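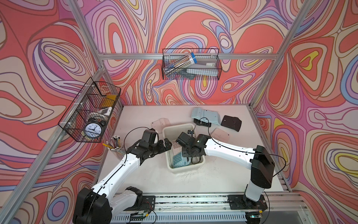 Figure 2. Patterned wall covering with colored swirls, each band outlined in a thin dark line.

4.1 Preference for patterned wall coverings

The household survey was carried out in Pulgate and Givska in May. We sent out 1000 questionnaires and received 815 that could be used. Respondents were asked which wall covering they had at present, when it was last changed, and whether they would choose a pattern again.

In Givska, most of the older apartments still had plain paint. Pulgate was different — 167 households there reported a large, curved pattern in at least one room, usually the kitchen or the hall. Many of these rolls were sold under the Ateş name and have not been printed for many years, so repairs are made with leftover pieces.

Strong contrast between neighboring bands, as in Figure 2, was liked more by tenants than by owners. We did not expect this result. It may be connected with the length of stay, but our question on this point was not well formulated, and the answers can not be compared between the two towns. The Sekisex color scale was used for coding all samples.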